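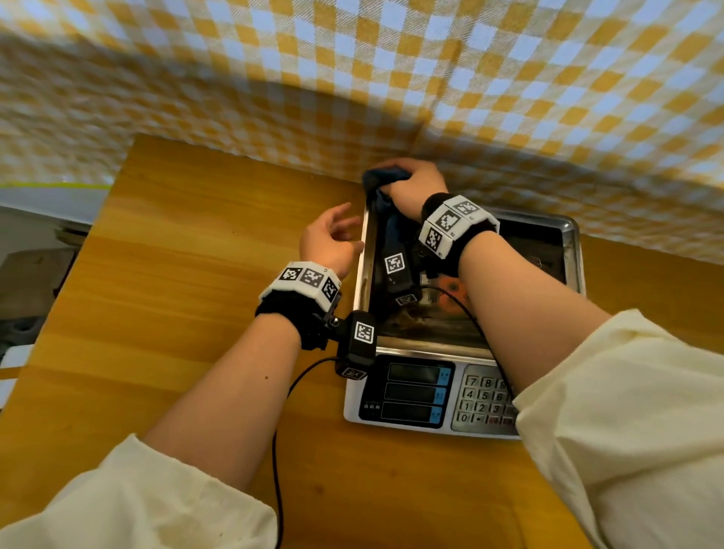 About Hunholm Football Weekly

Hunholm Football Weekly covers high school and small college football for readers who want more than the final score. We publish game reports, roster notes, film breakdowns and a long preview of every team on our list before the season starts. The site is free to read.

Who we are

Kenneth Shearer started the site after eleven seasons as an assistant coach, mostly with defensive lines. He had been writing scouting notes for the staff every Sunday night and found that parents and former players kept asking for copies. The first version was an email sent to a few dozen people. It moved to its own website the next spring and took the name of the road where Kenneth was living then.

We now have 6 regular writers and a photographer who covers home games. Most of us coached, played or officiated at some level. Two of us still officiate, and they don't write about any game they worked or any team in their assignment area.

What we cover

Our list has 24 teams this season. We pick them in April, after spring rosters are posted, and stay with them through the playoffs whether they win or not. Teams that drop off the list keep their archive pages, so old rosters and box scores stay where they were.

Somis is our recruiting notebook. It runs during the week and sticks to offers and commitments that the player or the school has confirmed. We don't give star ratings to high school players.

Boledier is the film column. Each one takes a single position group and goes through 3 games, snap by snap where the tape allows it. Offensive line columns are the most read, which surprised us the first year. 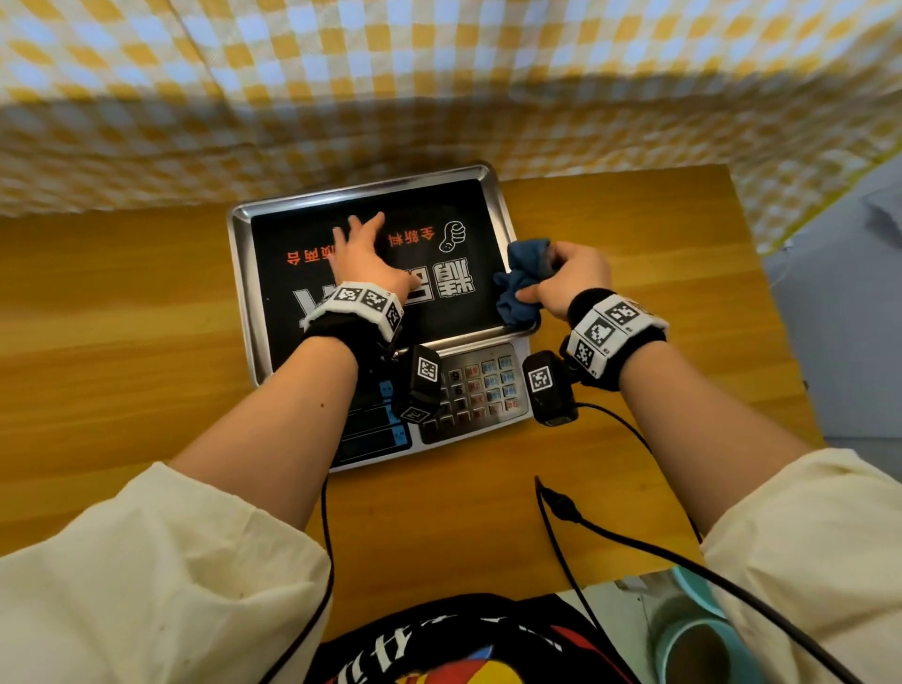

The Munteanu Chart is our depth chart tracker. It lists starters and backups at every spot and is updated by noon on Saturday during the season. Last season it carried 1,515 players. If a name is spelled wrong or a jersey number has changed, send us a note and we'll fix it the same day if we can.

How we work

We go to games in person when we can get there. When a report is written from video, it says so under the headline. Tackle and pressure numbers are our own counts, taken from film by two people working separately, and they may not match what a school reports. When the two counts differ we watch the play again together.

Injuries are listed only when the school or the family has made them public. We don't guess at return dates.

Corrections go at the top of the article with the date of the change. We don't remove an article because a coach or a parent dislikes it, but we will read any complaint and answer it.

How we pay for it

The site runs on local advertising and reader subscriptions to the email edition, which comes out one day earlier than the web version. Advertisers do not see articles before they are published. We don't take money from recruiting services, camps or private trainers.

Contact

Use the form on the contact page for story ideas, roster changes and photo requests. Coaches who want to send film should write first and tell us which game it is. We answer most mail within two days, slower during playoff weeks.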